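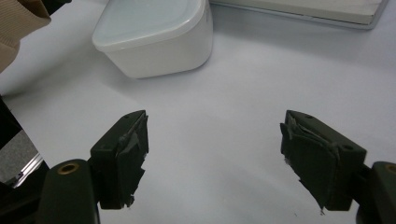 Can a Robot Learn by Copying You?

People say robots can "learn" now. That is a big word, so let's be careful with it.

At the Romlow workshop in Flinddale, grown-ups hold a gripper in one hand. It has two fingers that pinch, and a camera that records what the fingers do. A person picks up a box, puts it down, and starts again. Each try is called an example.

How many examples does it take? For one job with a food container, the team saved 2205. Then they threw out 145, mostly drops and bumps. You probably learned to pick up a lunch box with a lot less fuss.

All that pinching is hard on the tool. Look at the torn, ragged padding on the fingers. Would a robot with brand-new pads get the same grip? Maybe. Somebody has to test it.

The computer program, named Uvis, hunts for patterns in the examples. It does not know what lunch is. When Dzifa Darko swapped in a rounder box, Uvis missed it 11 times in 70 tries.

So when a video shows a robot doing something clever, ask a few questions. How many tries did they film? Did anyone move the box? Who picked the examples, and what did they leave out?

Try it at home: pick up a cup using only two fingers. Now write down every single thing your hand did.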